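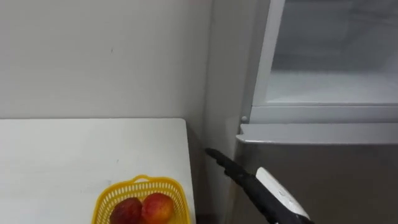 What is the Rivine fruit share?

It is a seasonal box of fruit which you pay for once and collect every second week. The fruit comes from growers in the valley, mostly from the Kowalchuk orchard, and we pack it at the hall on Tarawneh Road. We have 219 households in the share at present.

How much does it cost?

A full share is $95 for the season. A half share does not exist at the moment, but many people divide a box with a neighbour. If you do this, please put only one name on the form and settle the money between you. We had some confusion in the past when two people paid for the same box and both came for it.

When does the season begin?

In June, with cherries if the spring was kind. After the cherries come apricots, then peaches and plums, and the apples and pears close the season. We cannot promise the order. In a cold year the apricots may be very few, and then you will receive more of something else.

Can I choose what is in my box?

I am sorry, we are not able to offer this. There is a swap table beside the door at pick-up. You may leave there what your family does not eat and take something of a similar size. If you have an allergy to one kind of fruit, write it on the form and Kendra Landry will make a note on your box.

I cannot come at the pick-up time. What happens with my box?

Pick-up is from 4 p.m. to 7 p.m. If you write to us before noon on the same day, we will keep your box until the next morning at 10 a.m. After this the fruit goes to the school breakfast program. Another person may collect for you, and it is enough that they say your name.

Which fruit should go in the fridge?

Cherries and all berries, as soon as you are home. Apples also, if you want them to stay crisp. An apple on the counter becomes soft much faster than most people expect, and in the fridge it can keep for many weeks. Grapes go in the fridge too, in the bag they came in, with the bag a little open. 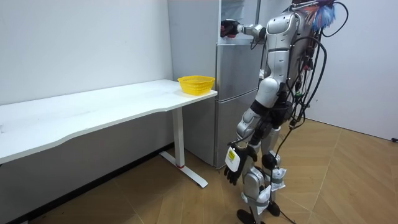

At the fridge, with the upper compartment open.

Which fruit should stay out of the fridge?

Peaches, apricots, plums and pears, until they are ripe. The cold stops them before the flavour is ready, and a peach which was put in the fridge too early is often dry and woolly inside. Leave them on the counter in one layer, with the stem side down. Press gently near the stem with your thumb. When it gives a little, the fruit is ready and you can eat it or move it to the fridge for a few days.

My pears were hard and then suddenly brown. What did I do wrong?

Probably nothing. Pears ripen from the inside, so when the outside feels soft the centre is already too old. Check only the neck of the pear. We pack them hard on purpose, as Murray Kowalchuk picks them this way and they finish on your counter. If you have many, keep half in the fridge and take out a few at a time.

Should I wash the fruit before I put it away?

Please wait until you want to eat it. Water on the skin helps mould to begin, and with raspberries you can see it already the next day. The grey powder on the plums and grapes is natural, it is called bloom, and it protects the fruit. Sometimes members ask us if it is a spray. It is not.

Can I keep apples together with other things?

Apples give off a gas (ethylene) which makes other fruit and vegetables ripen sooner. This is useful if you have a hard avocado, so put both in a paper bag. It is less useful for lettuce, carrots and cucumbers.
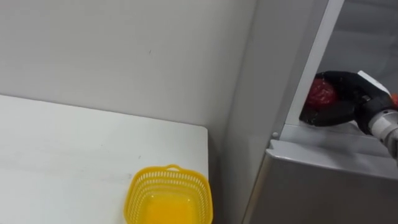 Carrots can even become bitter from it. If your fridge has two drawers, use one for apples and pears and the other for vegetables. If it has only one drawer, give the drawer to the vegetables and put the apples on a shelf, in a bag that is not completely closed.

What temperature is best?

For apples, between 0 and 4 degrees. The back of a shelf is usually colder than the door, and I have had grapes freeze against the back wall, so leave a small space there. A simple fridge thermometer is a good thing to buy.

How long will my box last?

It is planned for 14 days for a household of two or three people, if you eat the soft fruit first. My own habit is to look through everything every few days and take out any piece with a bad spot. The rest of a bruised apple is perfectly good for sauce.

Can I freeze what I do not finish?

You can freeze nearly everything in the box. Take out the stones, cut the fruit in pieces and freeze it flat on a tray before you put it in a bag, otherwise you will have one big block. Peaches keep a better colour with a little lemon juice. Pears are not so nice after freezing, so I would cook them first.
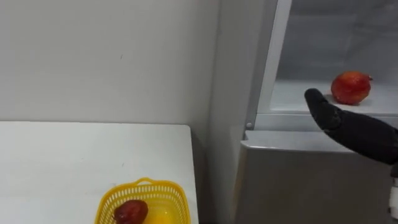

Red fruit on a white fridge shelf, and a yellow basket on the table.

Do I have to return the box?

We would be very grateful. The wooden boxes belong to the growers, so please bring the empty one when you come for the next. If you prefer, bring your own bag or basket, and we will move the fruit over at the door.

Something in my box was spoiled. Can I get it replaced?

Tell us within 2 days and we will add extra to your next box. A photo is helpful but not required. We do not give money back for single pieces.

How do I join or leave?

The form is at the desk during pick-up hours, or Kendra can send it by email. New members can start in the middle of the season and pay only for the boxes which remain. If you want to leave, please tell us before the next pick-up, and we will offer your place to the first household on the waiting list.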